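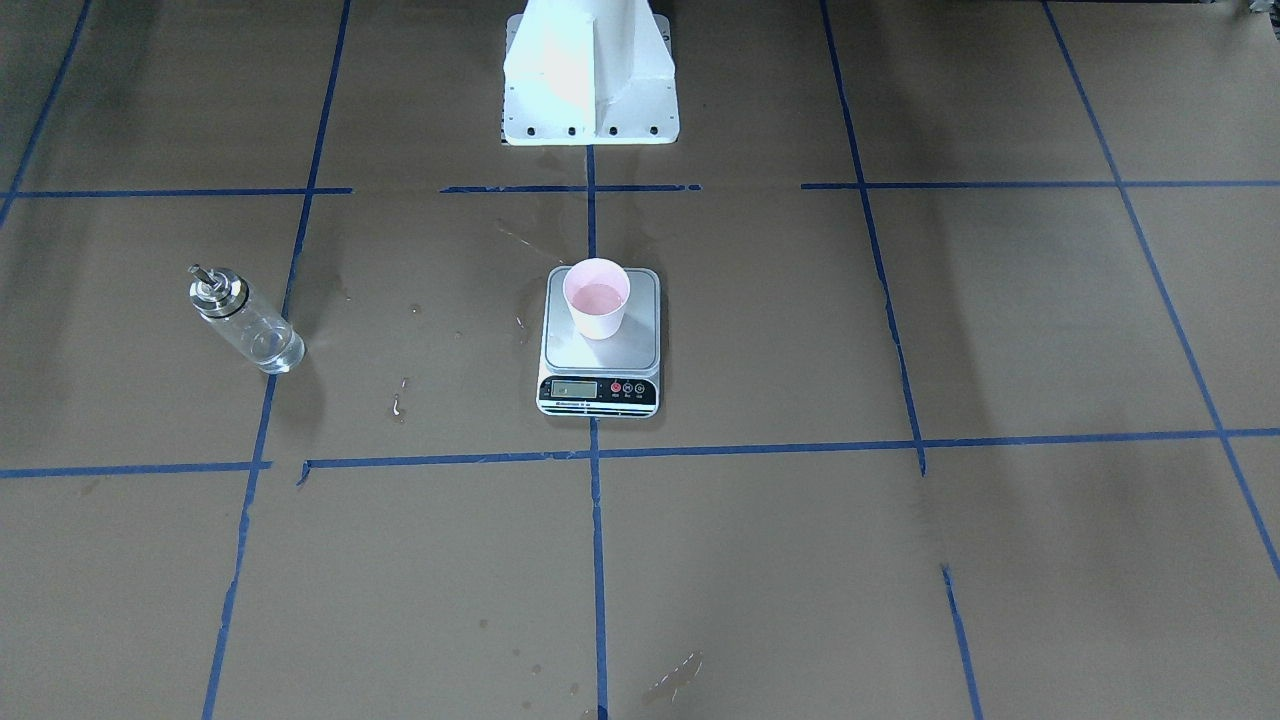
Mernthorpe, Sep 12, 2025

4.2 Pouring with two grippers

Pouring turned out to be our favorite test of the Plamanance two-finger gripper against the older Masson one. Both had already done well on dry blocks, and a bottle with a metal spout asks far more of a wrist. We ran 780 pours in all, with the paper cup on a kitchen scale and the table taped into a grid so that every start position could be logged by cell. Spills were left on the paper and counted against the run. The hard moment is the approach: the fingers have to open beside the glass and close without tipping it.

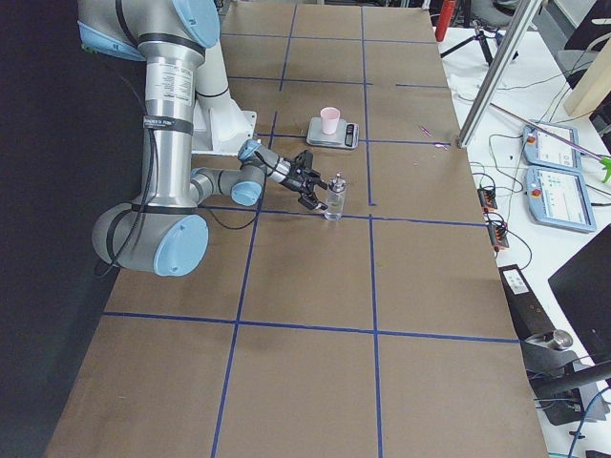
4.3 Handling the cup

Paper cups are wonderful test objects. Squeeze too hard and the wall folds; too gently and the cup slides. We kept the Follivcombe controller at its default gains for 423 of the cup trials and lowered the closing force for the rest, a small change that we were delighted to see carry over to both grippers. 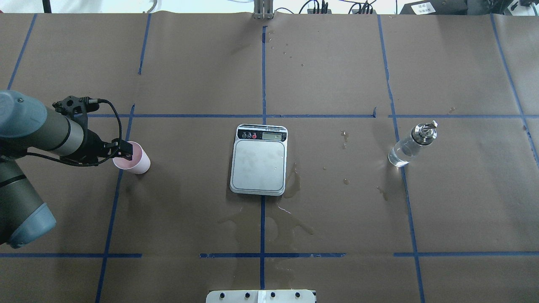 Figure 5. Cup held on its side in the two-finger gripper, head camera view.

The fixed camera gave us the cleaner view of the cup and scale together, and we used it for all scoring. Stills with both arms out of view were the easiest to label.

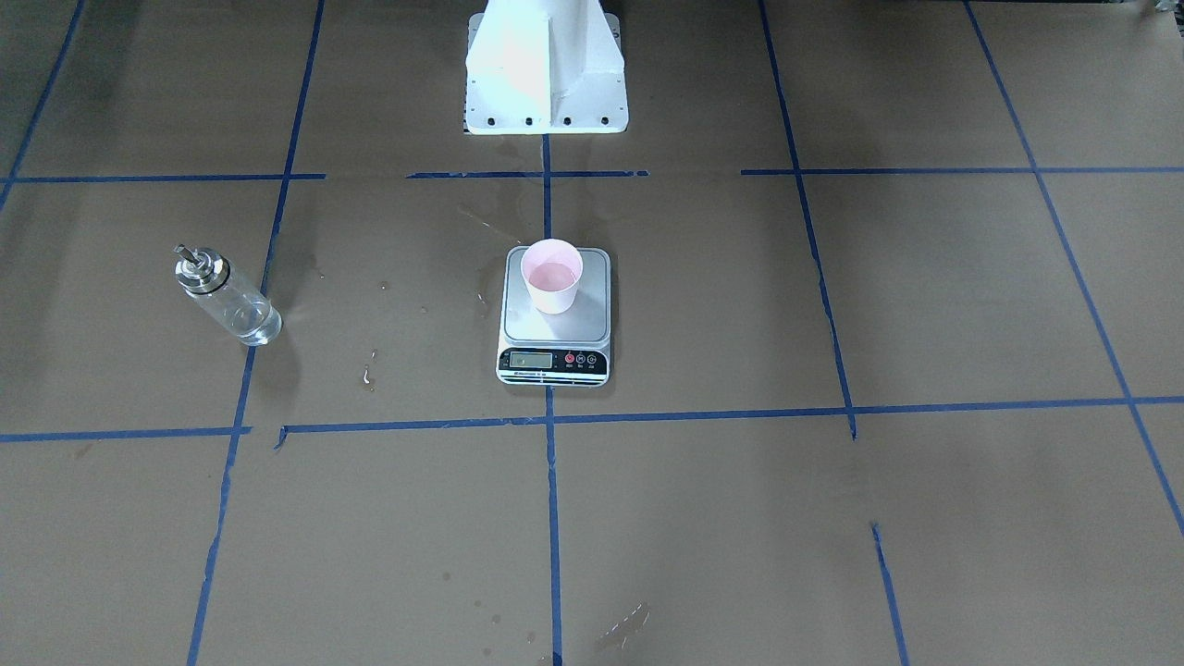 Figure 6. Cup with pink liquid on the scale; the bottle lies on its side at left.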